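Plevico handheld gripper kit, reviewed after one term

Our school robotics club bought the Plevico kit in March, after the Briltov claw we had been using stripped its drive gear. The task for the season is household sorting: students work the gripper by hand, log each grasp, then use the logs to train a small classifier on the club laptop. We have logged 2681 grasps so far.

Assembly took one evening. The manual is adequate, though the linkage diagram is printed mirror-reversed and two students built the left half backwards. Fasteners are metric and a 3 mm hex key does most of the work. 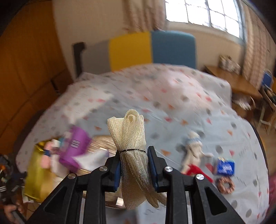
Grip on soft goods is the main reason to consider this kit. Rigid objects are easy for any two-fingered design; fabric tends to fold out of the jaws or snag in the linkage. The dark blue pads close on both sides of a bundle, as with the cream mesh cloth banded near its middle, and the open weave is held upright between them. Frayed edges still need watching near the pivot screws.

Pad wear is the weak point. Ours were glazed after 400 cycles – the supplier claims more – and replacements ship only from Hundov, in packs of 200. A club has no use for that quantity. We now split a pack with the Qureshi league teams.

Recommended for senior students. Juniors found the trigger spring too stiff.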